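"We're not going home because it's raining"

Caught up with Colette Roussel at the end of a long week. She's been outside the Felby council offices most mornings since the start of July, over the plan to run a truck road through Skavton marsh. Talked in her kitchen, phone going the whole time. She let most of it ring.

First thing she wanted to get straight was the number. The paper had said a few dozen people at the march. "It was 1160, we had clickers on both ends of the bridge," she said. "I don't care if they like us. Just print the number."

The road itself. Two lanes, straight from the Rinetton depot to the highway, saves the trucks 20 minutes each way. Rinetton says it takes traffic off the main street, and plenty of people in Felby agree with them. Roussel doesn't pretend otherwise. "My own sister wants it. She lives on the main street, her windows rattle all night. I get it. I'd want the trucks gone too." So what would she do instead? "Night limits. Use the old rail spur. They looked at the spur once and dropped it and we've never seen the paperwork on why."

She's asked for that paperwork. Twice. Second request went in with 2103 signatures stapled to it. Got a form letter back.

Then the sit-down, which is what most people will have heard of. Group of them sat across the depot gate and stayed there until the police carried them off. Roussel was one. Charged with obstruction, first time she's been in trouble for anything bigger than a parking ticket. Was she scared? "In the van, yes. Before that I was mostly annoyed my foot had gone to sleep."

The fine was 141 dollars. She paid it and she's a bit embarassed about that, some of the others are fighting theirs. "I've got work. I can't take days off to stand in court. People who can, good for them."

I asked if blocking a gate doesn't just put folks off. Drivers stuck, people late, a nurse on the local radio who missed the start of her shift. She went quiet for a bit.

"I think about the nurse. I wrote to her. I'm not going to tell you what she wrote back, that's hers."

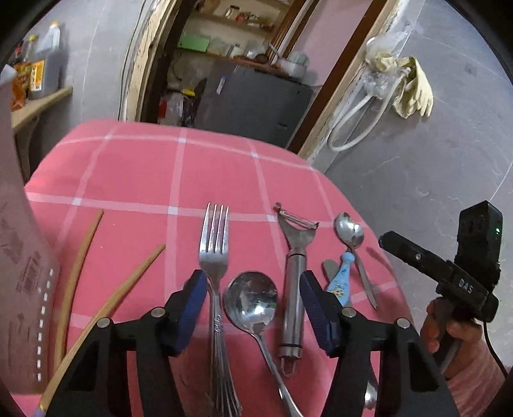
Kioko, who had come in by the back door halfway through that, thinks she's too soft on the question. Every protest that ever got anywhere made somebody late, was the gist of it, and the council had two years of polite letters and answered none of them. Also said the marsh floods worse every spring and a raised road will push the water right into the low end of Skavton, and why is no one asking Rinetton about that instead of asking about traffic.

Roussel let that go by. They dont agree on tactics, she said after, and they've stopped trying to. The group votes on each thing and whoever loses turns up anyway, or stays home and keeps quiet about it.

What she does want is the kids kept away from the gate. There's been a lot of school age ones coming along over the summer and she's glad of it, mostly. "March, sure. Signs, sure. But I don't want a sixteen year old with a record over a closed road. It follows you. They say it doesn't and then you fill in a job form."

And if the council votes it through? Long shrug. There's an appeal, costs money they haven't got. There's the state water people, who've gone silent. She'd rather talk about the birds, and did, for quite a while, most of which I didn't get down. Bitterns. She's heard them from the causeway two years running.

Next hearing is open to the public, doors at six, bring ID. She'll be on the steps beforehand, rain or no rain.

Posted 24 July 2025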